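Sleep and shift work: what we learned at the Dellow plant
Speaker notes, version for the November meeting 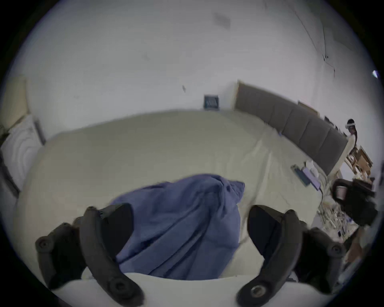
Slide 1. Blue blanket on a bed.

Opening (2 minutes)
Thank the hosts. Say my name slowly. Ask the room: who has worked a night shift in the last year? Wait for the hands, do not hurry.
Then say: I worked nights for a long time before I started to study them, so part of this talk is personal.

Slide 2. The question
At Dellow we asked the workers how they sleep after a night shift. The company already had many numbers about production, but it had no numbers about sleep. Aidan Daly from the personnel office helped us to send the survey. We received over 200 answers.
Say clearly that this is a survey and we did not measure sleep with any device. People write what they remember.

Slide 3. Main results
The most common complaint was noise in the morning. Second was light. Many people wrote also about the telephone, and I did not expect this. Relatives call at ten in the morning and they forget that for the worker this is the middle of the night.
Read the comment of the packer: "My mother thinks I am lazy." Usually people laugh. Let them laugh, then continue.

Slide 4. Rotation
Explain the old rotation and the new one. Old: the shift changed every week, and it went backward, from night to afternoon to morning. New: it goes forward. Point to the arrows on the slide, do not read the table.
If somebody asks about the cost, the planning office needed new software and paid for training. I do not have the final sum.

Slide 5. The small group
After the survey 18 persons kept a sleep diary. Be careful here. The group is small and they all volunteered, so I cannot say that all workers are the same. Last time I spoke too strongly about this slide and I was corrected from the audience, with good reason.
What they wrote in the diaries: dark curtains, a fixed hour for the phone to be off, a light meal before bed. Two of them moved the bed to another room.

Slide 6. What we ask from managers
Publish the schedule earlier. No meetings at noon for the night team. Do not call at home before 3 p.m., except in emergency.
Pause after the last point.

Questions
Probably there will be a question about naps during the shift. Answer: we did not study it, the Moriarty warehouse is trying it now and I can give the contact.
Leave the printed diary forms on the table near the door.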